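Cleaning Beer Glasses and Growlers at Home

A beer that pours flat at home often comes down to the glass. Dish soap, milk fat and lipstick all leave a film that kills the head and makes bubbles cling to the sides. Keep beer glasses out of the dishwasher if it also handles greasy pans.

Wash by hand in hot water with a spoonful of baking soda and a soft brush used only for glassware. Rinse twice in cold water. Let the glasses drain upside down on a rack – a folded towel traps air inside and leaves a musty smell.

To test a glass, wet the inside and shake in a little table salt. Salt sticks evenly to clean glass and skips the greasy spots. Wash those again and rinse the salt out before you pour. 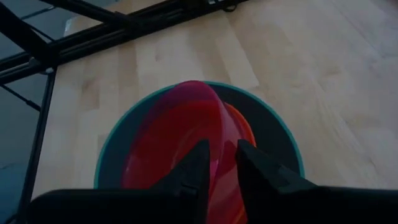

Bowls nested on a wooden table.

Growlers need attention the same night they are emptied. Rinse right away with hot tap water, three fills, and leave the cap off. If beer has dried in the bottom, fill with warm water and an unscented oxygen cleaner, mixed as the package says, and leave it for 15 minutes. Rinse until the glass no longer feels slick. Skip bleach.

Caps wear out before the jug does. Pull the liner, wash both pieces and look for cracks. Zoia Kovalchuk, who fills growlers at the Bavside taproom, replaces any cap that has gone stiff.

Swing-top bottles have rubber gaskets that hold on to smells. Take them off and soak them in plain water with a little white vinegar, then dry them flat. Store the bottles open.

Before guests come, rinse each glass with cold water and pour while it is still wet. Frosted mugs look good, but ice crystals make the beer foam over – the refrigerator is cold enough.

Filed under: Kitchen, Glassware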